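Support > Grippers > Hand-held units

We use cookies to keep this site working and to count visits. Accept / Manage settings

Calthorpe Gripper Comparison Guide
Section 3: Picking from a bin

Run this section once for each fingertip set before moving on to the arm-mounted tests. You need the hand-held gripper, the Vetuvel recorder, a deep bin and a selection of packaged snacks.

3.1 Setting up

1. Put the bin on a covered table and place one snack bag inside. Keep the other packages outside the bin.
2. Fit the first set of fingertip pads. Tighten by hand, then give each screw a quarter turn with the driver.
3. Open and close the jaws 3 times with nothing between them. The recorder should show the same closed reading each time.
4. Enter the pad set and the operator's initials.

Note: If the recorder shows error 2916, the jaw sensor has lost its zero. Close the jaws fully, hold for 2 seconds and press Reset.

3.2 Making the pick

5. Open the jaws all the way and lower them until the pads are on either side of the bag.
6. Close slowly. Stop when the bag begins to bulge.
7. Lift straight up, clear the rim and set the bag down on the table.
8. Mark the pick as held, slipped or dropped.

Caution: Do not squeeze a sealed bag until it pops. Crumbs in the linkage will spoil later readings.

Caution: Keep your free hand away from the linkage while the jaws are moving.

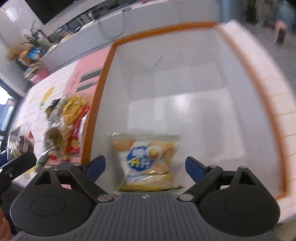
9. Return the bag to the bin in a different position and repeat from step 5. Change the pads when you reach 81 picks.

Related articles
Cleaning the linkage (Misaki Takeda)
Zupan and Ornonlow pads compared (Tahsin Bhuiyan)
Release notes, April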